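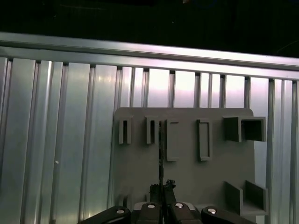
According to Widad Hijazi, bench work on a desktop computer is nine parts finding somewhere to put things down and one part computing, and anyone who has knelt on a carpet feeling for a screw will struggle to argue.

Bench work, in the sense used in this article, is the opening, stripping, repair and rebuilding of a desktop tower by hand or with tools, on a surface meant for the job. It is distinct from kitchen-table work, where the same things are done on a surface meant for breakfast.

Position of the case

A tower is designed to stand up and is almost never worked on standing up. It is laid on its side so that the motherboard lies flat, which lets gravity hold a card or memory module in place while the fingers find the right angle. A tower opened upright gives gravity a different role, mostly involving screws and the power supply. The side panel comes off first and is put somewhere safe, where it will be stepped on.

The bench

Early repair benches were timber, often with a rubber mat on top and a history of spilt tea. Many workshops now prefer frames built from aluminium extrusion, a grooved metal bar that can be bolted to another grooved metal bar at almost any point along its length. The appeal is that nothing has to be decided in advance. The drawback is that nothing ever is, and a bench of this sort may be rearranged for years without being finished. The Khasawneh bench, sold in kit form to schools, was supplied with 19 brackets and instructions for using 2 of them.

Holders and part boards

Loose parts were traditionally kept in a mug. The mug has the advantage of being to hand and the disadvantage of holding everything at the same depth, namely the bottom. Part boards give each item its own slot or pocket: narrow slots suit things that are thin and stand on edge, open frames suit something broader, and a divided box will take whatever has been left over.

Elias Harb, whose manual for the Cleltosance repair course went through several printings, held that a holder should be shaped so that the wrong part looks silly in it. Labels, he wrote, are read only by the person who stuck them on. Holders of his pattern were later made by Valtex and listed in its catalogue as item 774, between a desk lamp and a slightly different desk lamp. 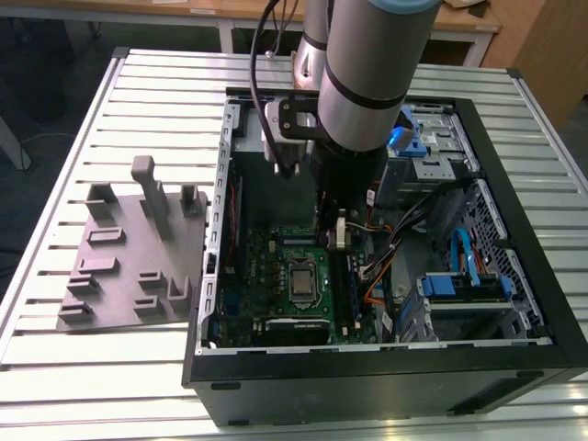
Order of work is the subject on which bench workers agree least. The Cleltosance manual puts cables first, on the grounds that everything else is underneath them; others begin with the drives and treat the cables as weather. Memory is generally left until there is room for a hand. Much depends on the layout of the case. Where the orange, red and black power leads run down one edge of the motherboard, the processor socket and the memory slots can be reached without much untangling, and a drive bay tucked into the corner, with its bright blue plastic latches, stays out of the way. Such latches are coloured so that they can be found, a courtesy not extended to the screws.

Reassembly

Reassembly is described in most manuals as the reverse of dismantling – a sentence that has saved authors a great deal of work. In practice the case goes back together in a third order, known only to the person doing it. A screw left over at the end is called a spare. Two left over are also called spares. The Tanora workshop handbook advises opening the case again at this point, and is widely ignored.

See also: Drive bay; Expansion slot; Mug

Shares 19 · Comments 2
Contact us | © Tanora Reference | Back to top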